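Punaten Wishes: progress to the end of August

The grant has paid for match trips for 17 children so far. Another 5 are booked for the Bandetitz home games. The Ava coach firm kept its fares at last year's rate, so we are under budget on travel.

Front-row seats remain the main difficulty. Qin Stadium released 158 tickets to charities and we asked for 200.
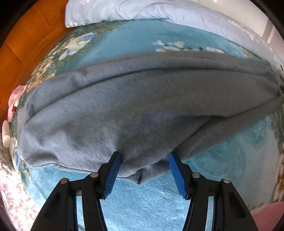
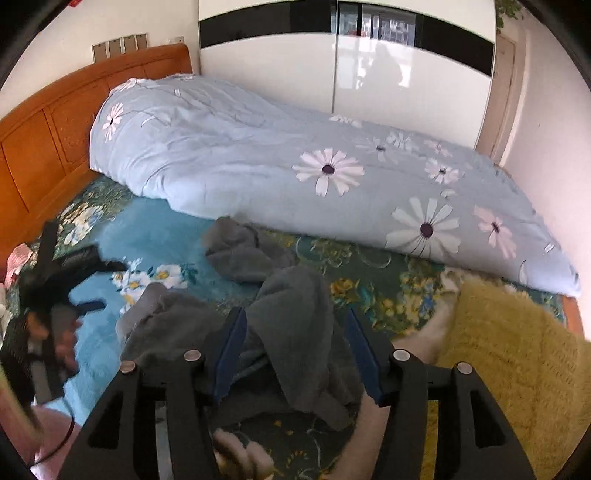
We have asked for the remaining seats in the spring allocation and expect a reply in October. Overnight stays will need a separate budget line next year.

Shares: 17

2 comments

Great day out, my son still talks about it.

Is the list open for spring yet?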